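Against the Clear Desk

Every January the same advice comes around again, and this year it reached me by way of Kenna Farquharson, who forwarded a newsletter from a shop called Herkunau. Clear your desk, it said. Take everything off, wipe it down, put back only 3 things. Your mind will follow.

I don't believe my mind follows my desk anywhere. I have done good work at a table so crowded I had to write on my knee, and I have sat at a bare one for a whole morning reordering my email folders. If there's a link between the two, I'd like to see somebody show it who isn't also selling trays.

And they are always selling trays. The Herkunau newsletter went from "own less" to a $320 desk organizer in the space of one paragraph. Gonzalo Moya bought it. He now owns everything he owned before, plus an organizer, and he can't find his stapler.

What bothers me more is where the stuff goes. A clear desk is mostly a matter of moving things 10 inches to one side, or dropping them a couple of feet. The papers go in a drawer nobody opens. The chargers and cords go over the edge and onto the carpet, where they knot themselves together until you need one. The wood looks lovely, I'll admit. Pale grain with a bit of shine on it does make a person feel organized.
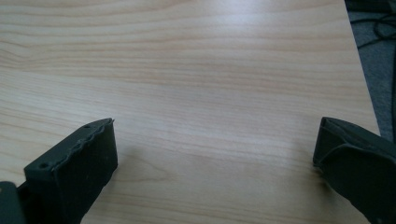

I tried it anyway, for most of July, because Kenna kept asking. I missed my pile. I knew what was in it and how far down. With the pile gone I forgot a dentist appointment and paid the water bill twice, and I spent a fair amount of time on my hands and knees looking for the right plug.

Maybe it works for some people. Huệ Nghiêm keeps nothing out but a pencil, and she's the most reliable person I know, but she was like that before anyone wrote a newsletter about it. I suspect tidy people have tidy desks and the rest of us are being charged for the costume. My pile is back, on the left, next to the lamp.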